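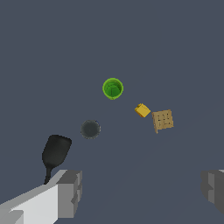
Leonie Bachmann
　それは把持計画の問題ではなく、認識側の姿勢推定の問題だと私は思います。プランナーのログに「IK失敗」が出ていないのでしたら、まず推定された姿勢を疑ってください。

kinsella_user
返信ありがとうございます。スレッドを立てた者です。日本語は母語ではありませんので、読みにくい所があったらすみません。
状況をもう一度整理して書きます。手首カメラの画像から物体の姿勢を推定して、把持候補を出して、軌道を計画しています。シミュレーターはVirnholm、プランナーはKinsellaの標準のものです。緑のカップはよく掴めます。黄色いブロックとクラッカーが隣にある時に、ブロックの把持が失敗します。指がクラッカーに触れて、その後で姿勢の推定も悪くなります。200回の試行のうち、成功したのは13回だけでした。

mochi_ros
13回は少なすぎますね。偶然でもそれくらいは成功しそうです。
衝突チェックにクラッカーは入っていますか？　Kinsellaの標準設定だと、計画シーンに登録されるのは「把持対象」と「固定物」だけで、隣の動く物体は無視されます。私も三月にこれで一週間なくしました。

kinsella_user
設定ファイルを見ました。neighbor_objects が false でした。true にして、同じ乱数シードでもう一度やってみます。

Leonie Bachmann
それを true にするのは賛成ですが、それだけで直るとは思いません。隣の物体を衝突物として入れても、その姿勢が間違っていれば、間違った場所を避けるだけです。推定姿勢とシミュレーターの真値の差を出してもらえますか。シミュレーションなのですから、真値は無料で手に入ります。

kinsella_user
差を出しました。カップは位置も向きも小さいです。クラッカーは位置は良いのですが、向きがときどき90度ずれています。ブロックは位置も少しずれていて、クラッカーの方へ寄っています。

mochi_ros
90度のずれは気にしなくていいのでは。クラッカーは四角いので、90度回っても衝突形状はほとんど同じです。

Leonie Bachmann
衝突形状としてはそうです。でもフィルターには影響します。時系列で姿勢を平均しているなら、0度と90度の間の、どこにも存在しない45度の姿勢が出ます。正方形の角が外に出ますから、隣との隙間が狭くなります。kinsella_user さん、平滑化は使っていますか。

kinsella_user
使っています。指数移動平均です。対称性の処理は何もしていません。私はこれを考えたことがありませんでした。

tanuki_arm
横から失礼します。そもそも姿勢推定は必要ですか？　平らな面を上から見ているだけなら、深度画像から直接把持点を出す方法で十分だと思います。うちはWiladerに替えてから、物体モデルの管理をやめました。

Leonie Bachmann
反対です。この作業は置く時に向きが要るのではないですか。最初の投稿に「ブロックを決まった向きで置く」と書いてありました。把持点だけでは置けません。

tanuki_arm
そこは読み落としていました。ただ、掴んだ後にもう一度見て向きを測ればよいので、「把持点だけでは無理」とまでは言えないと思います。

kinsella_user
掴んだ後に測る案は、今のカメラの位置では難しいと思います。指がブロックの大部分を隠します。でも考え方は面白いので、メモしておきます。

Rupert Oberholzer
対称性の件を補足します。四回対称の物体は、新しい推定値を受け取るたびに、0、90、180、270度の四つの候補を作り、前回の値に一番近いものを選んでから平均してください。十数行で書けます。Molisthorpeのリポジトリの pose_filter に同じ処理がありますので、見てみてください。
もう一つ、低コントラストの物体にも注意が必要です。暗い灰色の丸い物は、背景の灰色に近いですね。セグメンテーションの閾値をブロックに合わせて調整すると、こちらが先に消えます。丸いので向きは問題になりませんが、計画シーンから消えると腕がその上を低く通ります。

mochi_ros
確かに。黒いヘラの方もモデルの登録が要りますよね。柄の下の方は指に隠れていますし、見えている部分だけで形状を作ると短くなります。

Rupert Oberholzer
はい。既知のモデルを当てはめるなら大丈夫ですが、点群から凸包を作る設定だと短くなります。

kinsella_user
凸包の設定でした……。既知のモデルに変えました。
結果を報告します。neighbor_objects を true、対称性を考えたフィルター、ヘラは既知モデル、この三つを入れて、もう一度200回やりました。失敗は40回です。残りの失敗は、ほとんどが「計画が見つからない」で、クラッカーに触れたものは少ないです。

mochi_ros
すごい改善ですね。やっぱり neighbor_objects が大きかったと思います。

Leonie Bachmann
三つを同時に変えたので、どれが効いたかはまだ言えません。一つずつ戻して、同じシードで比べてください。私はフィルターの方に賭けます。

kinsella_user
わかりました。一つずつやってみます。計画が見つからない方は、把持の向きの候補がたぶん足りません。今は物体の長い辺に直角の一方向だけです。手首を180度回した候補も入れてよいでしょうか。

Rupert Oberholzer
入れてください。平行グリッパーなら、指が左右入れ替わるだけで把持としては同じです。関節の可動範囲の端で失敗している場合は、これでかなり減ります。置く時の目標姿勢の変換も、忘れずに一緒に回してください。

kinsella_user
ありがとうございます。置く方の変換は忘れるところでした。比較の表ができたら、このスレッドに貼ります。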